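Cell Operator, Mixed Goods Picking (two posts)
Granance, Returns and Repacking Hall

Granance handles returned household goods for mail-order sellers. From September, part of the single-item picking now done by hand at the Lernier line will pass to robot cells. We are recruiting two cell operators. Applications from current pickers and packers are considered first.

The work

Each cell has one arm working from a metal bin of unsorted items. The present catalogue holds 2,674 lines, from hairbrushes and tape measures to dusters and work lights. Stiff items with flat sides are mostly picked without help. Soft, shaggy or shiny items are the main cause of stops, and most of the operator's time goes on these.

You will load bins, clear stops, log each failed pick by item and cause, and check cables, ties and gripper fingers at the start of the shift. You will also decide which lines go back to the hand benches. The operator's decision on this stands for the rest of the shift.

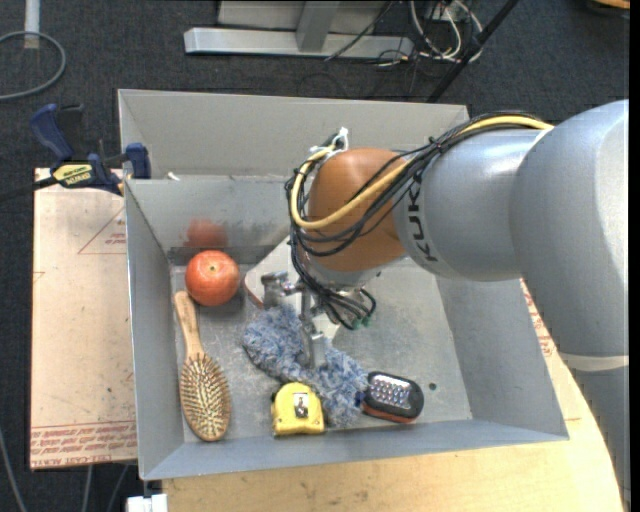 Christos Karagiannis adds that applicants should expect less walking and lifting than on the benches and a good deal more watching, and that the first weeks are tiring in a way he had not planned for. He would like the advert to say plainly that a slow hour at the cell is normal and is not held against the operator.

What changes for staff

Hand benches stay open for fragile goods and for lines withdrawn from the cells. Individual pick rates will no longer be recorded for anyone who works at a cell; the log is kept by bin. A bin trial normally covers about 400 picks. Rotation between cell and bench is every two hours, and the rota is agreed with the shift, including Saturday cover.

Requirements

Experience in picking, packing or returns. Clear written English for the fault log. Able to stand for part of the shift. Programming is not required. Training is given on site by Pikance, in paid time, and covers safe entry to the cell, restart and gripper changes.

Pay and hours

Grade and shift allowance as for bench leads. Early or late shift, fixed by agreement before the start date.

To apply

Send a short letter, stating your present shift if you already work here, to Lefteris Theodorakopoulos at the Koutsoukos building, ground floor. Visits to the cell can be booked at the same desk.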